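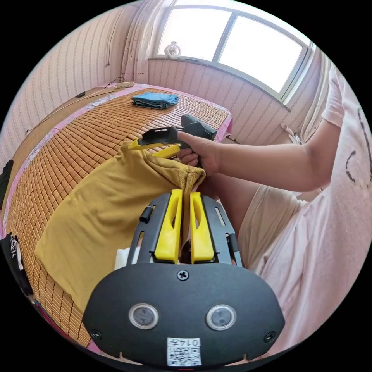 Murkbridge Fishing Access Working Group
Minutes of the November meeting, Tindon Hall, 7.30 pm

1. Attendance
Thirteen members present, a quorum. Apologies were received from the two Shirima delegates and the harbour office.

2. Previous minutes
Accepted with one correction: under item 4, "northern channel" should read "northern approach".

3. Patrol boat incidents off Shirima
The secretary read out the reports received from crews over the past month. Three boats were ordered back to harbour while working inside the agreed line. In one case warning shots were fired across the bow. No injuries were reported. Nets were cut and left behind in two of the incidents.
The patrol service has replied to our first letter only. It says the boats were outside the line. The crews dispute this and have supplied their plotter records.
Moved and carried: that the records be copied to the fisheries ministry and the ombudsman with a request for a written response.

4. Closure of the Brevow grounds
The temporary closure has been extended for another 20 days without notice to the harbour. Members from the smaller boats said they can't cover fuel if they have to go around the closed area. One member asked that we stop calling it temporary in our letters. Agreed.
The petition against the closure now has 732 signatures. It stays open until the next meeting.

5. Seized gear
The list stands at 92 items, mostly nets and floats. Two outboard motors are still being held at the Brevow depot. Owners have been told to apply in person, but the depot has been shut on both occasions they travelled there.
Action: secretary to ask for set opening hours in writing.

6. Legal costs
The legal fund will cover the first hearing but not an appeal. A proposal to raise the boat levy was discussed - no vote taken, as Shirima was not represented. Held over.

7. Other business
The radio on the Tindon jetty is out again. Crews should use the Murkbridge channel until it is repaired.

Meeting closed 9.10 pm. Next meeting same place, with item 6 first on the agenda.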